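The Table Weekend: A Gallery
Posted by Siwan Vaughan

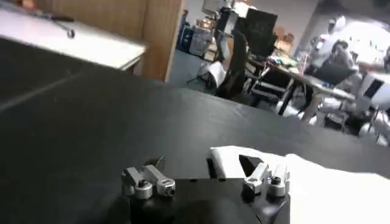
The big black table with a white cloth on it, slightly crumpled. The white table is behind, with a small dark tool on top.

Every July the hall at Torora hands its back room over to us for a weekend, on the understanding that we leave it tidier than we found it. This has never been difficult. The plan this year was to sort out the tables, which have been arriving one at a time since the hall opened and have never once been introduced to each other.

What follows is a gallery in the loosest sense. Feel free to imagine the lighting.

The black table

It came from Stadunitz, the office furniture place that closed down, and Huw Lougher got it for 27 dollars plus the promise to take it away the same afternoon. He did not measure the door first. There was a period on the front steps that I would describe as reflective.

It is a wonderful table to work at and a terrible one to own. Matte black sounds practical until you meet flour, chalk, lint, or a person who has recently eaten a powdered doughnut. Every crumb on it looks like evidence.

The white table

Older, and with opinions. It used to wobble so badly that the Thursday quilters kept a folded hymn sheet under one leg, and then a second hymn sheet under the first. Prys Vaughan (my brother, no discount given) spent Saturday morning on his back underneath it, asking for things to be passed to him and then asking for different things.

White shows coffee. Black shows everything else. Between them we have the full range of human spills covered.

The cloths

We own 19 white cloths, a number I can give you with confidence, having washed them all. They were donated after a wedding in Clendadville and have been doing honest work ever since: dusting, draping, lining the pie shelf, and on one occasion standing in for a ghost. Ironing them was on the list for Sunday. It is on the list for next year too.

If you're wiping down a dark top, use one barely damp, go in one direction, and then follow with a dry one. Kamran Asadi taught me this and stood over me until I did it right. He used to clean pianos for a living and has not fully retired from it – he still tuts at fingerprints in restaurants.

The tools

The hall's toolbox contains a great many keys and wrenches, most of them the wrong size for anything built in this century. The method is to try each one in turn, put it down on the nearest surface, and then spend a while hunting for it. I found a screwdriver in the tea urn cupboard on Saturday night. I found the lid of the tea urn in the toolbox, so at least it was a fair trade.

Prys would like it noted that he returned everything he borrowed. Noted, Prys.

Lunch

Sandwiches from Mạc, the bakery on the corner, carried over by Ieuan Gough, who had volunteered for heavy lifting and interpreted that broadly. The pickled carrot ones went first. The egg ones went to Ieuan. We ate outside on the wall, as the tables had only just been cleaned and Kamran was watching them.

The door

Yes, we took it off its hinges in the end. Yes, it's back on. It closes a little more firmly than it used to, so give it a shoulder and don't be shy.

The bill

The whole business came to 693 dollars, most of it for the new stacking chairs, which stack in theory. The last 2 on any pile have to be persuaded. The receipts are in the blue folder if you enjoy that sort of thing, and Huw very much hopes somebody does.

Still to do

The curtain rail. The drawer that only opens if you open the other drawer. A label for the light switch that runs the fan, and one for the fan switch that runs nothing. If you have a free evening and your own screwdriver, leave a note in the box by the front door, and please write your name on it in capitals. Last time we got a very kind offer of help from someone who appears to be called Blorn.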